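Clellano - tabletop soccer data, robotics club

README, last touched 18 July 2023

Quick notes so the next group can pick this up. Task is simple: arm pushes a small soccer ball across the board and into a mini goal. Teleop only, no policy rollouts in this set. 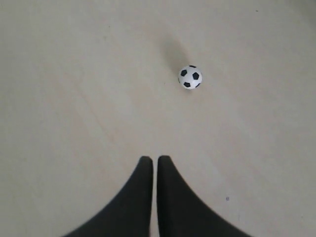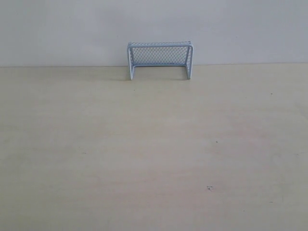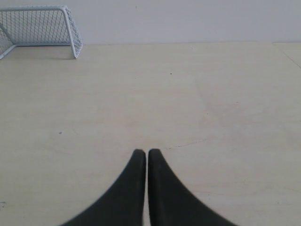
What's in it

409 episodes, split over 16 sessions. Wrist view plus one fixed view, both color. Joint positions and gripper state logged with every step. Operators were Saimi Hakala, Veikko Saarela and Hye-jin Gil, one operator per session, initials are in the session notes.

Folders

raw/ - straight off the recorder, dont edit
clean/ - trimmed at start and end, use this one
notes/ - one text file per session, spelling varies
splits/ - train and test lists. Split by session, not by episode!!

Labels

goal - ball ends up past the front posts
miss - ball stops anywhere else on the board
lost - ball rolled off, operator hit stop
redo - operator messed up, keep or drop as you like

Aatos relabeled the first 4 sessions after we changed what counts as a goal (used to be "touches the net"). Old labels are still in raw/, ignore them.

Known problems

- Goal gets nudged between sessions. Dont hardcode its position.
- 2 sessions have the wrist view lagging behind the joint log. Listed in notes/, fix script is half done.
- Fingers closed for the push in most episodes, Veikko liked them a bit open. Filter on gripper state if it matters.
- Specks on the board. We wiped it in between, so they come and go.
- Way more goal than miss. Weight accordingly.

Using it

Fine for class work and the Koivisto cup in November. Ask Gwendolyn Brannigan before you post any of it outside the club. Loader is in the Wondis repo, run it from the top folder or the paths brake.

To do

- finish lag fix (Hye-jin)
- more misses, more far corner starts
- redo the session 4 notes, half of it is missing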